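Print this page | E-mail this article

Opinion

Certificates in Hypnotherapy Should State Hours of Supervised Practice

By Lucía Carrasco
May 24, 2023

The certificate on the wall of a hypnotherapy office usually gives four facts: the name of the holder, the name of the school, a date, and a title. It rarely gives the number of hours the holder spent working with a client while a trained person watched. I think that number should be printed on every certificate, in the same size of type as the title.

Training programs differ widely. One Herkstead school lists a 48-hour weekend series as its full course. The Kozłowski program in Lemville asks for 772 hours, spread over two years. Both award the title "certified hypnotherapist." A client who wants help with sleep or with a fear of flying has no simple way to tell the two apart.

Total hours are also a weak measure when taken alone. Of the 48 hours in the shorter course, 8 are practice, and those are done in pairs with other students. A recorded lecture counts the same as an hour in the room. Reading counts in some schools and is left out in others. Any figure that mixes these together tells the reader very little about skill.

Supervised practice is easier to define. A session counts if there is a client who is not a fellow student, if a supervisor is present or reviews a full recording, and if written notes are kept. Schools that already meet this rule would need to change one line on a form. The rest would have to print a small number or a zero.

Laurier Gagnon, who has taught induction methods in Lemville for many years, disagrees with me. His view is that hours reward slow students and that a skills test would be fairer. I accept part of this. A test would be useful if one existed that most schools trusted. Writing it, trying it out, and training people to grade it would take years, and the hours are already in the schools' records.

A second objection is cost. Supervisors must be paid, and small schools run on thin margins. Brilteo, the booking service many local practices use, lets members list their training in a free text field. Adding a field for supervised hours would cost the schools nothing and would let clients sort by it. I have seen profiles there that claim 4000 hours of "experience" with no statement of what was counted.

Printed hours will not show who is good at the work. They will show who has done it under review, and clients should have that figure before they pay for a first session.

Related items
- Reading a Consent Form Before Your First Session
- Letters: Group Sessions and Privacy
- What Should Go in Session Notes?

Contact us | Copyright 2023 | Back to top

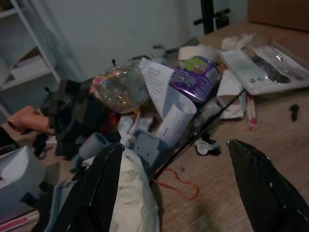
Clear plastic bottle and a folded sheet of printed paper on a wooden tabletop.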